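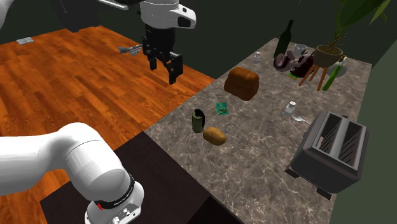

White robot arm with a black parallel-jaw gripper over a plank floor. Computer rendering.

Home Coverage Methods Subscribe About Contact

Search this site

About Grusten

Grusten publishes equity research on semiconductor and computer hardware companies. Our readers are independent investment advisers, small funds and private investors who manage their own accounts. We cover listed companies only. We do not manage money, take custody of assets or place trades for anyone.

The firm was started by Izzati Lau and Lâm Hầu, who had worked together on the sell side and wanted to write longer notes on fewer companies. Lau came from credit analysis and still reads the debt footnotes first. Hầu spent the early part of his career in wafer procurement and covers foundries, memory and packaging. Both remain full-time analysts.

What we publish

Subscribers receive three types of document.

Initiation notes set out a company's products, customers, cost structure and capital needs. They include a full model with revenue by segment, gross margin by product line where the filings allow it, and a cash flow forecast. An initiation note is limited to 2 lead authors, both named on the first page.

Quarterly updates follow each earnings release. They compare reported figures with our prior estimates line by line. If an estimate was wrong, the update states the size of the error and which input caused it. Share price reaction is not discussed in the first section.

Sector notes deal with a single question that affects several companies, such as inventory at distributors, depreciation schedules for new equipment, or the share of processor revenue that comes from licensing. Sector notes carry no ratings.

The archive holds 297 notes. All of them stay available to subscribers in their original form, including those on companies we no longer follow. Corrections are added at the end of a note with the date of the change. The original text is left as published.

How we value companies

The base method is discounted cash flow with an explicit forecast period covering one full product cycle. Cycle length differs by company, and each note states the one used. We check the result against enterprise value to sales and against replacement cost of plant for companies that own their own fabs.

Stock-based compensation is treated as a cash expense in all models. Government grants are shown on a separate line and are left out of operating margin. Design wins are not counted as revenue until the customer has announced a shipping product.

Ratings are Above Range, In Range and Below Range. They refer to the current price against our estimated value range and carry no time limit. A rating is reviewed when the price leaves the range or when an input changes enough to move its midpoint.

Tools

Models are built and stored in Imitz, our in-house database of filings and segment data. Syafiqah Tambunan maintains it and sets the rules for restating old segments when a company changes how it reports. Subscribers on the full plan can export any table to a spreadsheet. Corkutier, the screening tool, runs on the same data and is included in both plans.

Plans

The standard plan is $2,000 a year and covers all notes, the archive and Corkutier. The full plan is $3,000 a year and adds model files, Imitz export and calls with the analysts. Billing is annual. A plan can be canceled at renewal. We do not sell single notes.

Independence

Grusten accepts no payment from the companies it covers, and analysts may not own shares in them. Irfan Nair is responsible for compliance and keeps the register of staff holdings, which is updated each January and after any change. Travel to company events is paid by the firm.

Editing and contact

Adel Lahlou edits all notes before release and handles questions about errors. Please give the note title and page number when reporting one. Questions about billing or access should go through the contact form.

Nothing on this site is personal investment advice. Past estimates are not a guide to future results.

Page last reviewed 31/08/2025

2 shares 0 comments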